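Bring Back the Boring Dashboard

I spent most of the holiday week driving a rental, a nearly new Horkden sedan with every option box ticked, and I came home wanting to hug my own car. 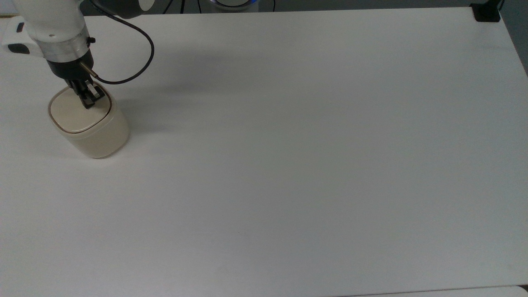 It was a good car, too, which is what bugs me. It rode well, the seats were terrific, and it had enough power that I giggled on an on-ramp like a teenager. But the first morning I sat in the airport lot with the windshield fogged up, poking at a big glass screen, trying to find the defroster. It was under Climate, then under a second tab, then behind a little picture of a fan that I had taken for a flower. There were people waiting for my parking space! I waved at them. They did not wave back.

My own car is an old Urkau wagon, and if you've never driven one, picture a filing cabinet with decent steering. The heater has big round knobs. One is for hot and cold, one is for the fan, one is for where the air goes. I can work all of them in gloves, in the dark, while arguing with my brother on speakerphone. I have never had to look for the defroster because it has never moved.

I know how this sounds. Every generation of drivers has some guy griping that the new stuff is worse, and I'm sure somebody wrote a furious letter when they took away the hand crank. And I like plenty of the new stuff. Backup cameras are wonderful. Heated steering wheels should be a constitutional right. I'll even admit that the map on that big Horkden screen was prettier and clearer than any phone stuck to a vent.

But a map is something you glance at. A volume control is something you grab, and I want to be able to grab it. When a song comes on that I hate, I need it gone now – I don't want to slide my finger along a strip of glass while the car hits a pothole and my finger lands on "Favorites." (Yes, that happened. Some poor renter after me has a very strange radio preset.)

My friend Szabolcs Vincze sold cars for years and thinks I'm fighting the wrong fight. His take is that people buy with their eyes. They sit in the showroom, engine off, the big screen lights up, and they're sold. The car with the rows of buttons looks like last year's car, even when it's the one they'd be happier with by spring. He told me he once watched a couple choose a Montoya over an Asen because the Montoya's screen did a little animation when you opened the door. They never drove the Asen.

He's probably right about the selling part. I still think the carmakers are making a mistake, though, and it's going to come back around on them. You look at the animation maybe 2 times before you stop noticing. You live with the heater controls every single cold morning for as long as you own the thing. Triin Lūse, who fixes my wagon and has opinions about everything with wheels, put it to me more bluntly. She had just quoted a customer $3,000 for a replacement screen in a car that otherwise ran fine. When a knob breaks on mine she charges me next to nothing and complains about how dull the job was.

And then there's the question of what that screen will look like down the road. Think about the phone you carried five years ago. Would you want it bolted to your dashboard today, running the heat? A good car lasts a long time now, longer than they ever used to, and we're building the insides out of the stuff that ages fastest.

So here is my modest request for the new model year. Keep the screen, keep the map, put the seat massage settings and the mood lighting and whatever else in there as deep as you like. Just give me two knobs, one for volume and one for temperature, and a real button for the defroster. They don't have to be fancy. They can be ugly, even. The ones on my Urkau are very ugly and one of them has been chewed by a dog.

I dropped the Horkden off yesterday and the kid at the counter asked how I liked it. I said it was great, except for the heat. He said oh, was it broken? And I stood there with my bags trying to think how to answer him.

Posted 2014-12-29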